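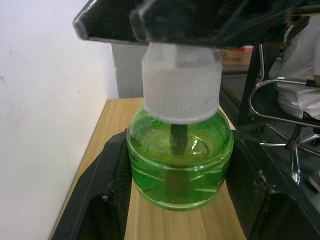
Section 7 covers filling and dosing the rinse tank on the Wallell floor washer. The tank must be filled before the machine is first used and topped up whenever the amber lamp on the handle comes on. Wallell cleaner is sold in several strengths and we do not supply it with the machine, so you will need to buy it separately. Any low-foam floor cleaner can be used in its place. Many household cleaners come as a green liquid in a squat, see-through green bottle with a ribbed white screw cap, and colour tells you nothing about strength, so go by the label on the back. Do not use the cap as a measure unless the label gives its volume.

Before you start

You will need the measuring cup (packed inside the dirty water tank), a jug and clean tap water no warmer than your hand can bear. Stand the machine upright on a level floor. It should be switched off and unplugged from the charger.

Filling the rinse tank

1. Press the grey latch on the back of the machine and lift the rinse tank straight up. It is stiff when new.
2. Turn the tank over a sink and unscrew the filler plug anticlockwise. The plug is tied to the tank by a short strap. Leave the strap on.
3. Pour in water up to the lower line.
4. Add cleaner with the measuring cup. Use one level cup for tiles and sealed stone, and half a cup for sealed wood or vinyl.
5. Top up with water to the upper line. Adding the last of the water slowly keeps the froth down.
6. Screw the plug back in until the two arrows meet. Do not use pliers or a strap wrench.
7. Tip the tank gently from side to side to mix. Wipe the outside dry.
8. Lower the tank on to its rails and push down until the latch clicks.

Caution: Never put bleach, descaler, vinegar or anything containing solvent in the rinse tank. These attack the pump seal, and damage of this kind is not covered by the guarantee.

Caution: Never mix two cleaners. If you change brand, empty the tank and run plain water through the machine for 2 minutes first.

Note: On early machines (those with a round charging socket) the upper line is moulded inside the tank and is hard to see in poor light. A strip of tape on the outside at the same height works well.

If the amber lamp stays on

Lift the tank out and look at the float, the small white disc near the outlet. It should move freely. If it is stuck, rinse it under the tap and try again. If the lamp is still on with a full tank, the tank may not be seated -- press down firmly on both corners. Fault code 106 on the display means the pump has run dry. Switch off, wait for 9 minutes, then refill and restart.

Emptying and storing

Empty the rinse tank if the machine will not be used for a week or more. Leave the plug out and let the tank dry on its side. Do not store the machine where it may freeze.

Spare plugs, straps and floats can be ordered from the Illthorpe depot. For carpet heads, see section 9.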